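Famton Panel Labeler: fine labels, silly claims

I do panel and switchgear maintenance for a living, mostly in small plants, and I buy my own tools. The Famton handheld labeler cost me more than I wanted to pay. The box promises labels that "outlast the equipment." I have read that line on every label maker I've owned, and I have peeled most of their labels off with a fingernail.

Still, the old one died in December and I needed something.

What you get is the printer, a battery, a charger and one starter tape. The starter tape is short. You'll finish it while you're working out the menus, so order a full one the same day. The keyboard has real keys with a decent click, which I liked, and they are too close together for gloves, which I did not. The screen is readable indoors and hopeless in sun.

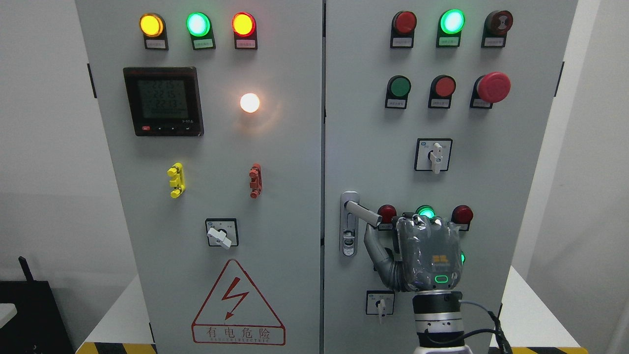

Print quality is good. Small type comes out crisp, down to a size where I can't see why you'd go any smaller. The cutter is clean too, at least so far. I ran 48 labels in one sitting without a jam, and the last one looked the same as the first. My old Skulden would have chewed up two or three by then and made me open the back with a screwdriver.

Battery life is where I started rolling my eyes. Famton says "all day," and maybe their day ends at lunch. Mine was down to one bar by 2 p.m. with the backlight on low. You can print while it charges, but the cord is stubby and plugs in on the side where your left hand goes.

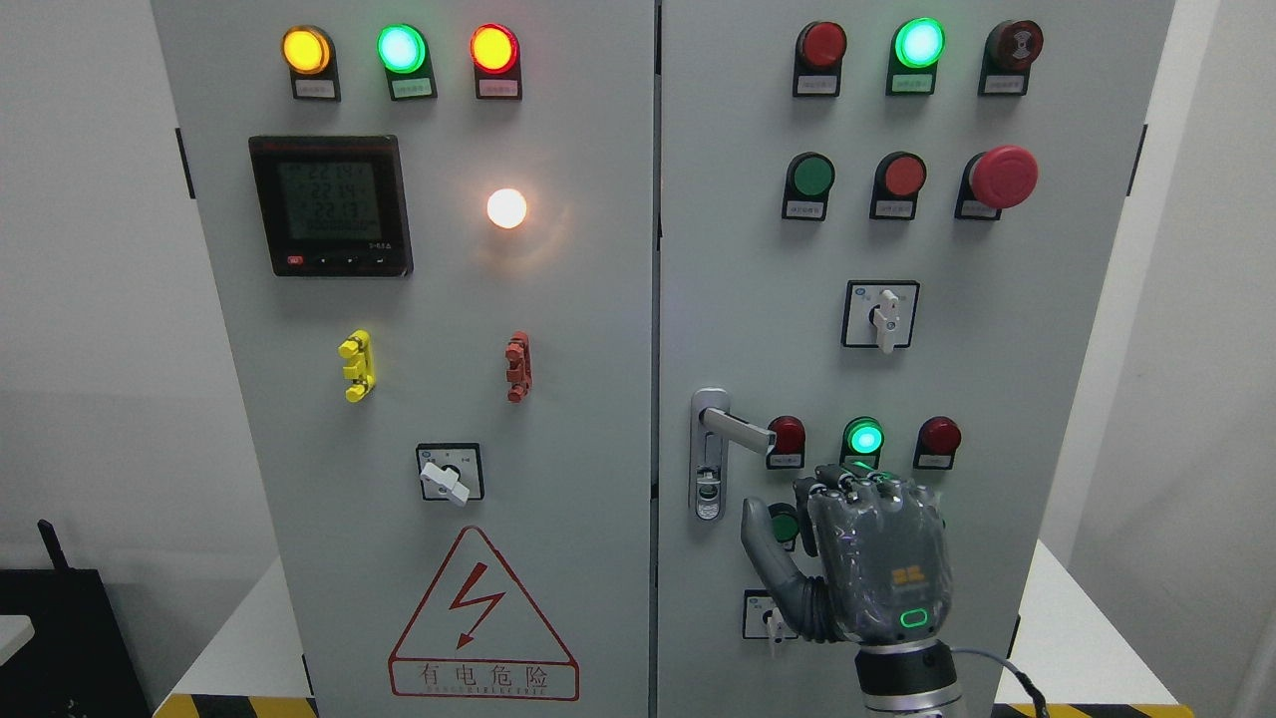

Layout is the thing these companies never seem to think about. The preset templates assume you have a big flat surface and a single line of large text. Real panels don't look like that. Take the door in these photos, with an amber, a green and a red lamp in a row and a little white label under each one. The text on those plates is tiny, and that's the size of space you usually have to work with. On the Famton you have to dig through four menus to set a custom length, and it forgets the setting when it shuts off. The auto shutoff can't be changed. I looked in the manual twice.

There is a phone app. It wanted my location, my contacts and an account before it would print the word TEST. I deleted it. If you have a long list to print from a spreadsheet you may have to put up with it, and I'm sorry for you.

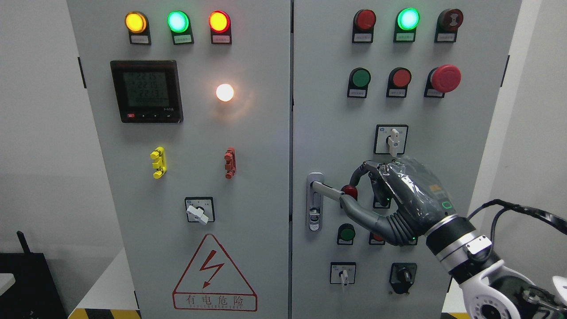

Now the adhesive. I stuck samples on painted steel, bare aluminum and a plastic lid, and left them in my truck and in the shop for 10 weeks. The ones on paint held. The ones on aluminum held after I wiped the metal with alcohol first, and lifted at the corners where I skipped that step. The plastic lid was a failure. Two of those came off in one piece, and they were still sticky enough to go on my lunch box, where they are now. "Outlast the equipment" depends a lot on the equipment, I guess.

I also bought a roll of Qaisi tape, which fits the same slot and costs 40 percent less. I expected junk. The print is a little grayer and the backing paper is a pain to split, but it stuck to paint just as well as the brand-name stuff. The Famton flashes a warning about "unapproved media" every time you turn it on. Press OK and it goes away.
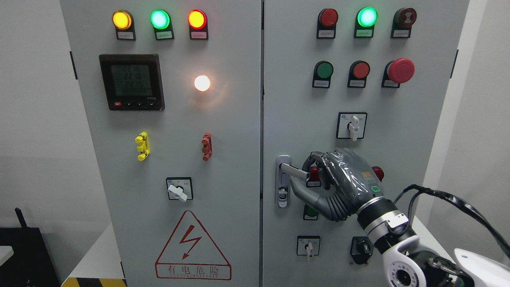 Labels under the indicator lamps, with the power meter below.

The online store shows 3,027 reviews, nearly all five stars, and a lot of them read like they were written before the tape was out of the wrapper. I wouldn't put much weight on them. Anybody can like a label on the first day. Ask again after a summer.

Compared with the Bretum I borrowed last year, the Famton prints sharper and weighs less. The Bretum has a better battery and remembers your settings. If the two were the same price I would take the Bretum. They aren't, so I kept this one.

Pros: crisp print, clean cutter, takes cheaper tape
Cons: battery, menus, that app, useless on some plastics

Three stars. I'd go to three and a half if it remembered the label length.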